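# Care of Work Surfaces, Boards and Mats

Household Guidance Sheet 13, Genley Residents' Services

Residents are asked to follow the guidance below when cleaning and maintaining tables, counters and protective boards in their units and in the shared hobby room.
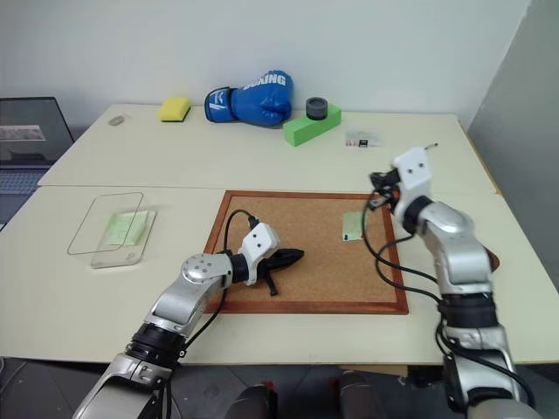 Most damage to a work surface is gradual. Grit left under a board scratches the finish each time the board is moved, and water trapped beneath it leaves a mark that cannot be wiped away. Boards and mats should therefore be lifted and the surface under them cleaned at least once every 4 weeks.

## Daily cleaning

- Brush crumbs and dust into a pan before using a damp cloth.
- Use warm water with a few drops of dish soap. Do not use scouring powder or steel wool on painted or coated tops.
- Dry the surface fully, paying attention to seams. Where two panels meet, run a dry cloth along the joint.

## Cork

Cork should never be soaked. Wipe it with a well-wrung cloth and stand it on edge to dry, away from radiators. Light stains may be rubbed with fine sandpaper, working in one direction. Small holes left by pins can be reduced by laying a damp cloth over the cork for three minutes and then allowing it to dry flat.

A board that has curled may be placed face down under books overnight. If the curl returns, the board should be replaced.

## Wooden cutting boards

Wash by hand and rinse both sides, even when only one has been used. Apply food-grade mineral oil when the wood looks pale or feels rough. Boards used for raw meat must be kept separate from those used for bread and produce.

## Sharp and pointed tools

Awls, craft knives and skewers are to be stored with the point covered. Do not leave them lying on a board at the end of a session. Loose pins belong in a lidded tin.

## Supplies and questions

Cloths, sandpaper and mineral oil may be signed out from the supply closet in the Nair Building. Damage to shared tables should be reported to Ruth Treloar at extension 959. Requests for replacement boards go to Revathi Rao and are reviewed each July.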